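Monday, bench 2
Entry by Aoife Kinsella

Left arm was dropping needles again last week, so this morning went to the jaws and the drive cables. Folke had written it up as bad grip force. I think it was mostly slack in the jaw cable, with the wrist offset making it worse.

Took the tool off, cleaned the coupling discs, put it back and homed it three times. It came back to the same place on the last two and a hair off on the first. Retensioned the jaw cable by 2 clicks on the Mutow driver. Went one too far to begin with and the jaws would not open fully, so backed it off.

Wrist camera bracket had a screw working out. Threadlock on both now. Redid the hand-eye calibration with the small board, 15 poses, and saved it under Lynch-b. Do not load Lynch-a, it belongs to the old bracket.
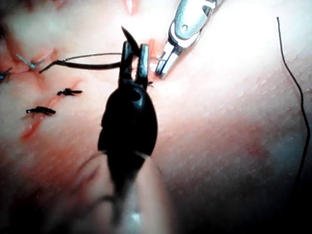 Black gripper with the curved needle in its jaws, silver tool alongside, over the skin pad.

Pads: we are down to the last of the Kovby ones. Panya is ordering more - same thickness please, the thin ones lift at the corners when the thread is pulled.

Wrist roll still has some backlash when it changes direction under load. You feel it most when the needle is being turned through. I put 500 cycles on it with no tool load and the number did not move, so I am leaving it alone until the spare pulley comes.

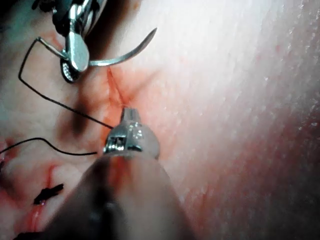
The other thing to watch is thread getting into the jaw hinge. Fibers pack in behind the pin and the jaws stop closing square. Soft brush and the enzyme cleaner after every session, then a drop of oil, then open and close by hand before it goes back on the arm. Tool life counter is set to warn at 1,000 closes. Please don't reset it without writing it in here.

Still to do: strain relief on the left camera cable, new label for the e-stop, ask Ratness about the pulley.

Comments

Folke Moen: Fair enough on the cable. I only checked force with the jaws half open.

Rattana Noiphan: Lynch-a is moved to the archive folder.

Declan Ó Súilleabháin: Which oil? There are two bottles in the drawer.

Aoife Kinsella: The one with the needle tip. The other is for the rails.

Bench notes, internal use - questions to Rattana Noiphan | Back to top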